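**Maltstead** is a cosy puzzle game about fixing up a haunted brewery, and this is its level pack! You get 16 new rooms, a proper ending for Lurkska the ghost, and loads of hidden colour swaps.

## Install

Drop `levels/` into your Maltstead folder and pick *Ackah Wing* from the menu. Old saves work fine. 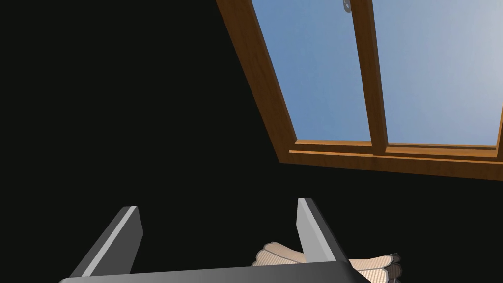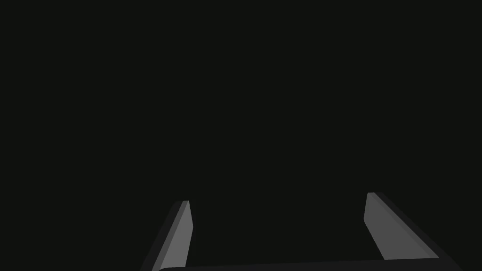
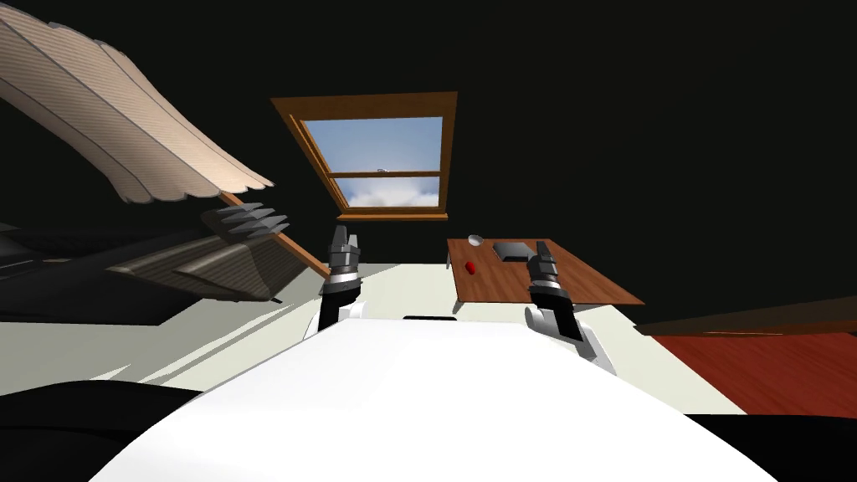 *First and third: skylight with a wooden frame.*

## Known bugs

- Room 19 music cuts out after a reload
- Lantern counter sticks at 40

Updated 7/5/22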